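Notebook, T-shirt folding, January
Entry by Lesia Kovalchuk, started 4 p.m.

Back on the blue shirt again, and I have to say I am getting fond of it. Oksana wanted us to go over the opening steps before we touch the sleeve fold, so most of the afternoon went into simply getting a shirt from a heap to something you could call flat. It sounds like nothing, and then you look up and the tea is cold.

What I keep coming back to is the pinch at the start. Take too little cloth and the knit pulls into a fan of creases from that one point; take too much and the neckline curls under and stays curled. Volker likes to go for the hem corners. I prefer one grip up near the shoulder and one down at the hem, so the shirt hangs sideways and the sleeves drop down by themselves (he thinks this is fussy, and he may be right!).

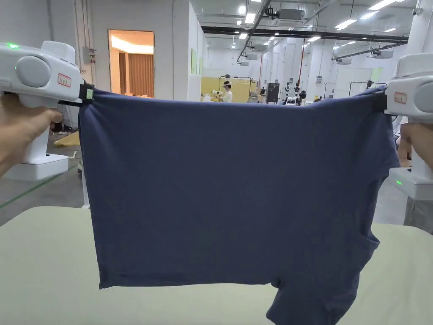
Uliana asked whether we should iron between rounds. My vote is no. Shirts at home come out of the machine creased, and the Rimberg people were clear in their note that they want ordinary laundry, the kind you would find on anybody's chair. We did agree to give it a good shake every 5 rounds, just so the old fold lines don't start doing the work for us.

The sleeves are still the nuisance. One of them bunches up into a little roll as soon as the body goes down, and if you don't pull it out right away it gets trapped and you end up with a lump in the finished square. I lost a good 20 minutes to that lump.

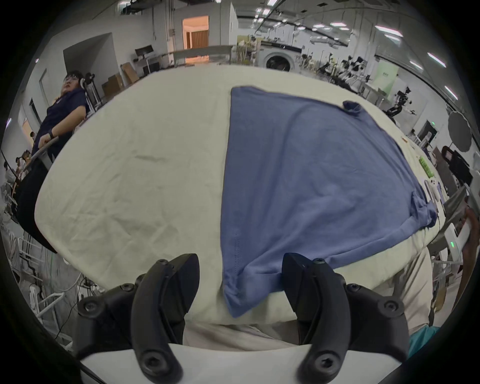
Small thing about the table cover: it wrinkles too, and a wrinkle under the shirt feels just like a wrinkle in the shirt. Smooth the cover first, then the shirt. Yevdokiia has offered to bring clips from home and I said yes please before she could change her mind.

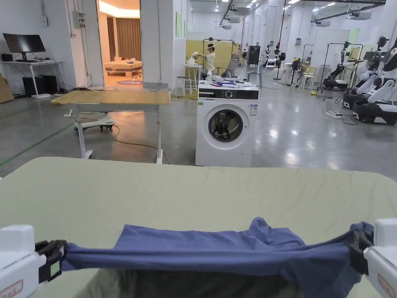

Blue garment pulled out lengthwise, bulk still to be opened up.

For tomorrow: try the hem corner first, Volker's way, and write down how the sleeve lands. Then my way with the same shirt, same cover, and no shaking in between. 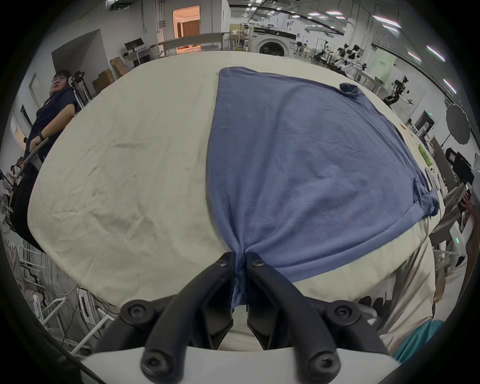
Also ask Oksana if the Cendanen shirts have come in yet, as I would love something with a stiffer collar to compare. Pens are running low again, and the good marker is in my coat pocket, sorry everyone.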